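Cliveck Toy Library, minutes of the August meeting

Written up by Fereshteh Abbasi, who had the pen again

Present: me, Nasrallah, Okine, the two Skarkent Street parents who came last time and were brave enough to come back, and Priya from the after-school room for the first half. Apologies from the Tuttles, who are moving house.

We started at 6:40 and I've tried to get everything down in the order it came up. Anything I've muddled, tell me before the next meeting and I'll fix it!

1. Last month's minutes

Approved, with one correction from Okine. I had written that the marble run was going in the bin. What we agreed was that the marble run was going home with Okine to be washed and sorted, and then we'd see. It has been washed. It's still being sorted. He thinks he has enough straight pieces for one good run and a lot of leftover corners.

2. Money

We have $1,305 in the account after paying for the new shelving and the insurance. Nasrallah was hoping for more, I was expecting less, so we met in the middle and felt okay. The late fees box had $14 in it, mostly in quarters. The Skarkent Street parents asked whether we really need late fees and we had a long talk about that (see item 6, I've moved it down there so it's all in one place).

Priya asked if the after-school room could be billed twice a year instead of monthly. Yes, fine with everyone. I'll send her a note to make it official.

3. The back shelves

The new shelves are up and they're great. Okine and I spent a whole evening on them and I still have a bruise from the bracket box. Puzzles are on the bottom two, dress-up is in the tubs at the end, and wooden trains have a shelf to themselves because they always creep into everything else if you let them.

What we haven't settled is the baby section. I'd like it low down so crawlers can get at it while the grown-ups fill in the checkout cards. Nasrallah would like it up high for exactly the same reason, since the last time it was low down we had rattles under the radiator for weeks. We went back and forth. For now it's going on the middle shelf and we'll look at it again in October.

Labels: I said I'd redo them in big letters with a drawing on each one for the kids who can't read yet. Okine has offered to do the drawings. I've seen his drawings and I'm very happy with this.

4. Lending over the summer

We lent out 40 items in the past month, which is a lot for us with so many families away. The ride-on tractor went out and came back and went straight out again. The play kitchen has a waiting list. Nobody has wanted the big floor puzzle of the world since the spring, and Priya said she'd take it for the after-school room if we were ready to let it go on long loan. We were.

One of the Skarkent Street parents (Dan, I should really use names, sorry Dan) asked if there could be a way to put your name down for something without coming in. At the moment you have to write it in the notebook on the desk. Long discussion about emails, a shared spreadsheet, a phone number, and who would be on the other end of any of those. I've agreed to check an email address for a three-month trial. If it eats my evenings I'm giving it back.

5. Toy check: what we looked at and what we decided

This was the longest bit, so bear with me. We worked through the returns pile and the "is it broken?" pile at the same time, as by now they're pretty much one pile.

Stacking cups: complete, back on the shelf.

Doctor's kit: the stethoscope has lost an earpiece. Okine can glue on a new one. Keep.

Farm set: we have three fences and no gate, and the pigs have been missing since I joined. Dan says his daughter plays with it every single week and has never once complained about the pigs. Keep!

Xylophone: one bar buzzes. Priya likes the buzz. Keep, but write "one bar buzzes" on the card so people know.

Wooden clock: the hands spin freely and won't stay at any time you put them. Nasrallah wants it gone. I want to try a washer behind the hands first. I have until next month.

Talking telephone: gone. Vote was quick.

Fishing game: the magnets have come loose on two of the rods, and we don't lend out anything with a loose magnet, full stop. Set aside for Okine, not to go back on the shelf until he has fixed them and somebody else has pulled on them hard.

And then the foam shape board, which took a good while on its own, mostly because every grown-up at the meeting wanted a turn.

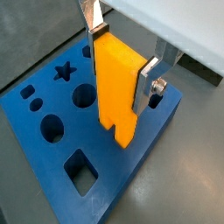
6 min read

The blue board is staying. It has some scuffs and pale scratches on top, mainly by the biggest cutout, and Nasrallah asked if that made it look too tired to lend. The rest of us felt a few scratches were just what a toy gets from being liked. The edges are nice and rounded, there's nothing sharp on it, and foam is so much quieter than our wooden sorter (anyone who lives in an apartment will know what I mean).

What I like best is that it isn't only a circle and a square. There's a star, there's a large circle, and there are ovals in more than one size, so a child has to think about how big a thing is as well as what shape it is. Dan pointed out that the large oval and the large circle are the sort of pair that catches little ones out, and that his son would happily push at the wrong one for half an hour. I said that sounded like a good half hour for everybody.

We talked about the blocks too. The flat yellow-orange one is a good thick piece and easy to spot on a carpet, and Priya would like more of our sorting toys to have blocks in that kind of color. Okine asked if we should keep the blocks in a drawstring bag or a tub with a lid. Bag won. I've got fabric left from the dress-up capes and I'll run one up.

Decisions on the board, so I can find them later:
Wipe down with soapy water, no sprays.
Blocks to be checked against the card when it goes out and again when it comes in.
Card to say "foam, please don't let anyone chew it" in large letters.
Loan length the same as the puzzles.

Nasrallah asked for it to be noted that he still thinks we have too many sorting toys. Noted.

6. Late fees

Okay, so. Dan and Maribel both feel that the fees put people off coming back at all. If you owe a dollar and you're embarrassed about it, you keep the toy in the closet and we lose both the toy and the family. Nasrallah's view is that without a fee the tractor would never be seen again. Okine suggested we drop fees for everything except the big items on the waiting list, and we all went a bit quiet and then agreed that was pretty sensible.

So from next month there are no late fees on small toys, puzzles, books or sorting toys. Fees stay for the tractor, the play kitchen and the tent. I'll change the sign on the desk. Anyone with an old fee under their name gets it wiped.

7. Cleaning day

We need one before school starts. The tubs need emptying and washing, the play mats need to go outside for a proper shake, and someone has to be brave about the sand toys. Maribel has a garden hose and a big driveway and has offered both. Thank you Maribel!! Start at 9:30 in the morning, bring gloves and an old towel. I'm doing lemonade.

8. Anything else

Okine would like a second key cut, as the only spare is at my house and I'm not always in. Agreed.

Priya had left by now but asked me to bring up the squeaky door. We opened it and closed it a few times and yes, it squeaks. Nasrallah has oil.

Dan asked if we'd take a donated easel. Depends on the easel, send a photo.

To do before next time

Fereshteh: labels, email address, block bag, new fees sign, washer for the clock, note to Priya
Okine: label drawings, stethoscope, fishing rods, marble run (still), key
Nasrallah: oil for the door, bank statement copies
Maribel: hose
Dan: easel photo

Finished at 8:25. Next meeting same place, and could whoever borrowed the good scissors please put them back in the desk.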